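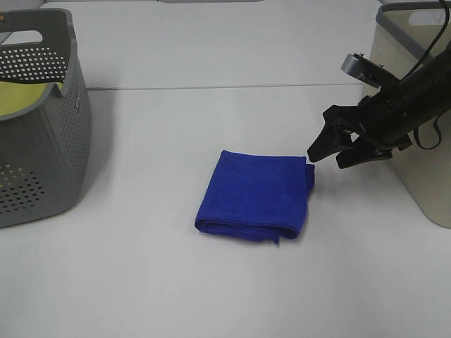

Towel demonstrations, continued

The towel set reached 301 episodes this month. The target is 1,000. Most of the last stretch went into fixing how episodes start and how they get labeled, so the count moved slowly.

The task is the same as in the previous post. A cloth starts somewhere on the white table, the operator drives the arm by hand, and the episode ends when the cloth is folded and placed, or when the operator gives up and marks it failed. Failed episodes are kept in a separate folder and are not used for training at the moment.

Start states

The first batch had a problem I should have caught earlier. I was resetting the table myself and I put the towel down in nearly the same spot each time, with the thick fold facing the same way. A policy trained on that batch reached for one place on the table no matter where the cloth was. Shifting the towel by a hand's width was enough to make it close on air.

I now draw the start position and rotation from a list generated before the session. The list also says whether the towel begins flat, crumpled, or already folded into a bundle. The folded starts are the ones I care about most right now. A folded microfiber towel has several layers at the edge, and the fingers can take one layer or all of them depending on the height at closing. Both are useful, but they are different actions and have to be labeled as different actions.

Labels

Teodora Ionescu went through a sample of 20 episodes and labeled them without seeing my labels. We disagreed on 5. All of the disagreements were about when the grasp begins. I had been marking it when the fingers first touch cloth, and she marked it when they start to close. Her rule is easier to apply from the fixed camera, where contact is often hidden by the upper finger, so I relabeled everything to match hers. That took two evenings.

The approach is now its own segment, from the first arm motion to the start of closing. It had been merged with the grasp, and the long hovering pauses were teaching the model to hover.

Containers

The gray basket and the beige bin stay at the two sides of the table in every episode. I tried moving them per session and the success rate dropped for reasons I could not separate from the cloth positions, so they are fixed until the folding works. Varying them is a later problem.

Storage and naming

Sessions are now stored under the Setow layout, one directory per session with the start list saved next to the recordings. The old Lindale naming is still readable by the loader but I am not writing it anymore. If you have a copy of the first batch, run the rename script before merging or the episode numbers will collide.

Next is the dark cloth set, then retraining from scratch on the new labels.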